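Wijaya Language Center Adds Evening Spanish and Korean

The Wijaya Language Center will open two new evening courses next term, one in beginner Spanish and one in beginner Korean. Enrollment started Fri 5 December and stays open until all places are taken.

Each course runs for 30 classroom hours and costs $600, with the textbook included. Classes are limited to 20 students. People who took a summer course at the center in August can sign up for both languages at a combined price of $985.

Course director Clotilde Aubert said the Korean class had been requested for several years, but the center had no teacher free in the evenings. Khairul Chong, who joined the staff this fall, will teach it. Syafiqah Menon will teach Spanish.

"Most of our evening students work full time," Aubert said. "We kept homework short and put more speaking into the lessons."

Students who already know some Spanish or Korean should take the placement test before they register. It is free and can be done at the front desk or online.

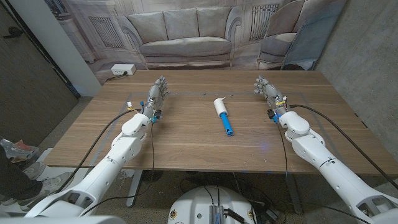 How to Register

Forms are available at the front desk and on the center's website. A deposit is due at sign-up, and the balance is due by the first class. Questions about payment plans should go to Gilang Liem in the registration office.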